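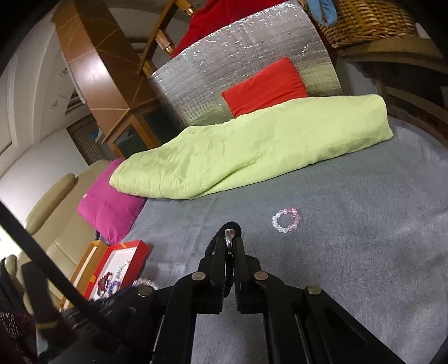

A handheld gripper over a bed, with a beaded bracelet near its fingertips and an open jewelry box to the left.

Robot teaching by demonstration

Robot teaching by demonstration is a family of methods in which a person shows a robot how to do a job instead of writing out each movement as computer code. The person may push the robot's arm through the motion, steer it from a distance, or do the job with a handheld tool shaped like the robot's own hand. The recordings, called demonstrations, are then used to train a program that picks movements for the robot. Related names include learning from demonstration, imitation learning and programming by demonstration, and writers do not always draw the lines between them in the same place.

The appeal is easy to see. Anyone who can put a necklace away can show how it is done, while describing the same act in numbers is remarkably hard. The method opens robot teaching to people who have never written a line of code, and it reaches everyday jobs that older factory methods left alone.

Contents
1 Background
2 Ways of showing a task
3 What is recorded
4 Small and flexible objects
5 Household collections
6 From recordings to behavior
7 Limits
8 Terms
9 See also

Background

Early industrial robots were often taught by leading. A worker moved the arm, or a smaller copy of it, to a series of points, and the machine stored the points and ran through them again. For spray painting and spot welding this worked beautifully. The car body arrived in the same place every time, so a stored path was all that was needed.

Homes are another matter. A bracelet dropped on a blanket never lies the same way twice, and the blanket itself has folds. A stored path aimed at one spot will miss as soon as the object moves a finger's width. Later methods therefore treat a demonstration as a lesson about what to do when things look a certain way. The program is given camera images along with the motion, and it learns to link the two.

Ways of showing a task

Hands-on guiding. Often called kinesthetic teaching. The person takes hold of the robot's arm and moves it. The joints are set so that they give way easily while still carrying the arm's weight. The motion is certain to be one the robot can make, which is a great strength. The person's arms and body may get in the camera's view, though, and guiding two robot arms at once is awkward for one person.

Remote control. Also called teleoperation. The person moves a controller and the robot follows. The controller may be a joystick, a hand-tracking device or a small arm with the same joints as the large one. In a leader-and-follower setup the person moves the leader and the follower copies it, often with a feeling for timing that surprises newcomers. Remote control keeps the person out of the way of the robot's cameras, but a robot has to be present for every minute of recording.

Handheld tools. The person carries a gripper that has no arm behind it. A trigger or handle opens and closes two fingers through a set of linkages, and a camera on the tool looks out over the fingers at the work. When a robot fitted with matching fingers and a matching camera runs the trained program later on, its view is close to the one in the recordings. The tool can go up a flight of stairs, into a kitchen or onto a bed, and no robot has to make the trip!

Watching bare hands. In some work the person simply does the job while cameras look on. Recording is very quick. The hard part comes afterward, when the motion of five fingers must be turned into something that two fingers can do.

Many projects mix these methods. Handheld tools can supply a wide range of rooms and objects, and a smaller set of remote-control recordings on the real machine helps with its particular speed and reach.

What is recorded

A demonstration usually holds a run of camera images, the position and tilt of the gripper over time, and how wide the fingers are open. Some tools add force or touch readings. For remote control and hands-on guiding, the angles of the robot's joints can be stored directly. A handheld tool has no such joints, so its path has to be worked out by other means, commonly by following fixed features in the camera images and combining them with readings from a motion sensor.

Wide-angle lenses are popular for handheld work. They bend straight lines near the edges of the view, but they take in the fingers, the object and much of the room in a single image. Furniture, windows and cabinets give the software steady features to follow while the gripper moves. A plain wall filling the whole view is far less useful.

Each recording also needs a clear start and finish. It may carry a short written label such as "put the bracelet in the box," which allows one program to be trained on many jobs and told which one is wanted.

Small and flexible objects

Jewelry makes a lively test for this kind of teaching. A beaded bracelet can hold a ring shape on a soft surface and then sag into a line when lifted by one side. The beads are smooth and round, so a grip on one of them may slide to the next. Clear beads add a further difficulty, as their look depends on whatever lies behind them.

The person showing the task meets several choices that a written program would have to spell out: where on the ring to take hold, how far to press the fingers into the cloth, how high to lift before moving sideways, and when to let go. Several ways of doing it may be equally good. Trainers often ask for a consistent style within one batch, so that the program does not average two good grips into one poor one.

Containers matter as well. With a shallow tray the fingers can come in at a slant, but its rim still has to be cleared. Objects already in the tray may touch or cross each other, and taking one out can drag its neighbor along.

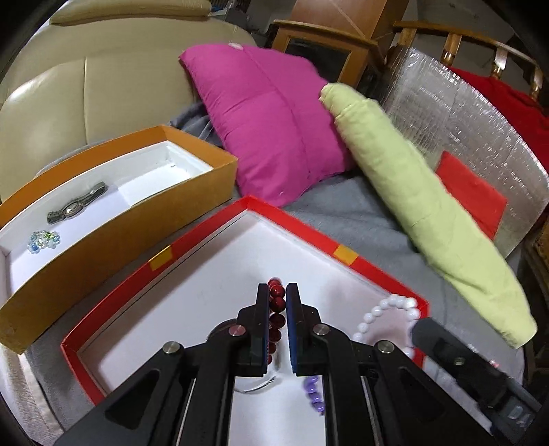 Gripper fingers over a shallow red box, with dark red beads visible in the gap. Blue pads line the inner faces of the fingers.

Soft finger pads are a common aid. They spread the pressure and give a better hold on smooth things, and a pad that stands out in color is easier to pick out against dark fingers. Pad wear is a practical concern, because a worn pad can change the grip between the first recording of a batch and the last.

Household collections

The Aidoo collection is a set of handheld demonstrations of tidying jobs, recorded in homes in Jutedthorpe and Sternbridge. Its first part holds 1,611 demonstrations spread over 11 tasks, among them putting bracelets into a box, pairing socks and standing books on a shelf. Recordings were made among people's ordinary furniture, and the bedding and clutter were left in view. The tasks with beads and chains are kept in a section of their own, and it is a wonderful place to browse for anyone who thinks a bracelet is a simple object.

A second part was planned at Lestorent with a goal of 3,000 demonstrations. Of these, 2,000 were to be made with handheld tools and the rest by remote control of a two-armed robot, with the same task list used for both. The pairing was meant to let teams compare the two methods directly. Work on the second part began in March.

Both parts use the same rules for a finished demonstration. The object must be fully inside its container, the fingers must be open, and the gripper must be drawn back far enough for the result to be seen. Failed grips followed by a second try are kept and marked. These are among the most valuable recordings in the set – a program that has only ever been shown perfect grips has little to go on after a miss.

From recordings to behavior

The simplest training method is behavioral cloning. The program is shown an image from a demonstration and asked for the movement the person made next, and it is corrected until its answers come close. Newer versions predict a short run of movements at a time, which gives smoother motion and copes better with pauses.

Small errors can build up. If the fingers drift slightly to one side, the camera sees something that was never in the recordings, and the next movement may be worse. One remedy is to let a person take over by remote control when the robot strays and to add the correction to the training set. Another is to vary the starting positions from the beginning.

Limits

A demonstration made with a handheld tool may ask for something the robot cannot do. A human wrist turns quickly and a person can lean over a bed from any side, while an arm bolted to a stand has a fixed reach. Recordings are commonly checked against the target robot, and those it could not follow are set aside.

People also use knowledge that the recording does not hold. They feel a bead slip, or they hear it click against the bottom of a box, and they adjust. If the tool has no touch sensor or microphone, the program receives the adjustment without its cause.

Privacy calls for care wherever recordings are made in homes. Wide views take in whatever is on the shelves, and papers, screens and family pictures are usually moved or blurred.

Terms

Demonstration: one recorded showing of a task from start to finish.
End effector: the working end of a robot arm, such as a gripper.
Episode: another word for a demonstration, also used for one attempt by the robot.
Leader and follower: the arm a person moves and the arm that copies it.
Policy: the trained program that turns what the robot senses into movements.

See also

Behavioral cloning
Kinesthetic teaching
Parallel gripper
Teleoperation

Page last edited January 21, 2026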